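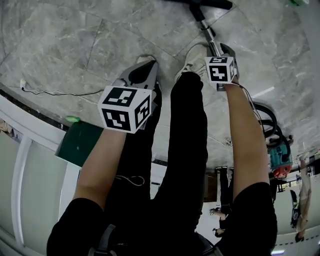 カテゴリー:活動報告 > 定例ミーティング議事録

掃除の会 2月定例ミーティング議事録

2026年2月20日(金)、いつもの談話室にて。書記はまた私です。お茶を飲みながら書いたので、字が乱れていたところは記憶で補っています!

1.床掃除のやり方
いちばん長く話したのがこれ。グレーの大理石調タイルの床は、掃除機を先にかけてからモップ、という順番で統一することになりました。ヘッドは壁と平行に動かして、ドア枠のきわは最後にゆっくり(私はいつも先にやっていたので、ちょっと反省)。青緑色のキャニスター型は「ホースがすぐ輪になる」という声が多く、使う前に一度まっすぐ伸ばそう、と決定。白いコード類は床に這わせたままだと吸い込みそうで怖いので、始める前に壁ぎわへ寄せます。

2.掃除機の紙パック
残りが少ないそうです。レーティネン商店で5枚入りが600円、送料は3,000円以上で無料とのこと。じゃあ洗剤もまとめて買おうか、という話になり、洗剤は「ノコ」の詰め替えに落ち着きました。香りつきがいい派と無香料派で少しもめて、今回は無香料です。私は香りつき派でした……。

3.ごみ箱の置き場所
濃い緑のごみ箱は壁ぎわのままで。入口に移す案も出たけれど、ドアの開け閉めのじゃまになるので見送り。袋の交換は、その日の床当番がついでにやります。

4.会計
繰越は1,909円。先月の雑巾代481円は精算済みです。まとめ買いの分は次の集金から出します。

5.プリンコム館のお手伝い
階段の手すり拭きを頼まれています。行ける人が少なかったので、返事は保留。クレルヌヴィルの分室のほうは4月に入ってから相談します。

次回までの宿題:モップの替え糸の値段を調べる(私)、当番表を貼り直す(床当番)。

最近の記事
・1月定例ミーティング議事録
・窓ふきの日のおしらせ
・雑巾の縫い方メモ

ホーム | 活動報告 | 当番表 | お問い合わせ | ページの先頭へ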